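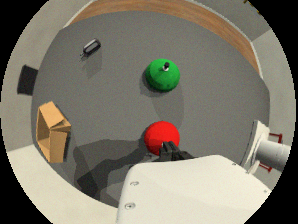 1/ Robot club update, the Costitz entry

Right, a few of you asked what I've been doing with my evenings since September, so have a thread. Our little club has entered the Costitz student challenge and we're in the simulator round, so it's all arm and no actual metal yet.

2/ The task sounds so easy when you say it out loud. One big white arm, a mat, two domes with little knobs on top (one red, one blue) and a cardboard box. Red one first, then blue. Your gran could do it in four seconds while on the phone.

3/ We are not my gran. Our first version came down so far off target it would've been picking up the floor. Ignacio had the wrist offset in there twice - once in his bit of the code and once in mine - and we spent a whole Wednesday evening blaming the physics engine for it. Sorry, physics engine.

4/ Team is me, Ignacio Pettigrew and Pierina Carbone. Team name is Gestwood, which was meant to be a placeholder until we thought of something better. It's on the entry form now so that's us for the year!

5/ Big change last week was splitting the move in two. The arm used to swoop in on one long curve, which looked gorgeous and was useless. Now it goes to a spot right over the red dome, has a little think, and comes down slowly.

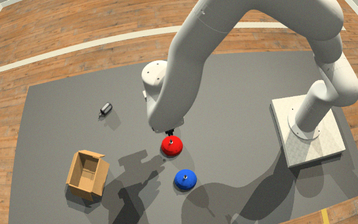 6/ The pause at the top was Pierina's idea and I argued against it for ages, mostly because we get marked on time. She ran it both ways over 50 tries each and showed me the spreadsheet without saying a word. Fine. The pause stays.

7/ Scoring, for the people who asked: there are 500 points going for the run itself and then extra for the write-up. You lose some if you knock the other dome, and you lose a lot if the arm clips the box. We have clipped the box. We have clipped the box in ways I didn't know were possible.

8/ The thing I've got a bit obsessed with is the last tiny bit of the descent. Come down too far and the fingers push on the dome and the sim gets very upset, stop short and they close on thin air. There's a number in our settings file for it and I've changed it so many times that Ignacio has put a comment next to it with my name and a sad face. 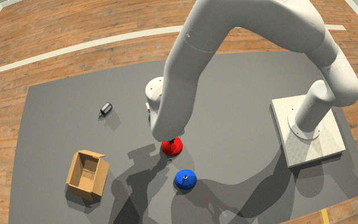 9/ We did try letting it learn that height by itself. Left it going overnight on the club machine and came in to 821 attempts and a log file that took longer to open than my breakfast took to eat. Some of it was useful! Mostly it had found out that hovering nicely costs you nothing, so it hovered nicely.

10/ So we're back to a plain hand-written version for the red dome, and the learning stuff can have a go at the blue one when there's time. Bit less exciting to talk about but I can read it and know what it's doing, and so can the other two.

11/ Shout out to the Nustemel team, who we've been swapping notes with. They told us to plot the fingertip position instead of squinting at the screen and going "yeah looks about right". That plot found the doubled offset in ten minutes flat, after our entire wasted evening.

12/ Still to do: the blue dome properly, getting the arm back out without swinging low over the box, and 3 pages of write-up that we've all been pretending belongs to someone else. I've drafted the first paragraph. Pierina has crossed out most of it.

13/ If anyone's done one of these before and has opinions on how slow is too slow for the final approach, please shout, I'm all ears. And if you're on the Arboleda team - no peeking, but also hello, your video last month was brilliant.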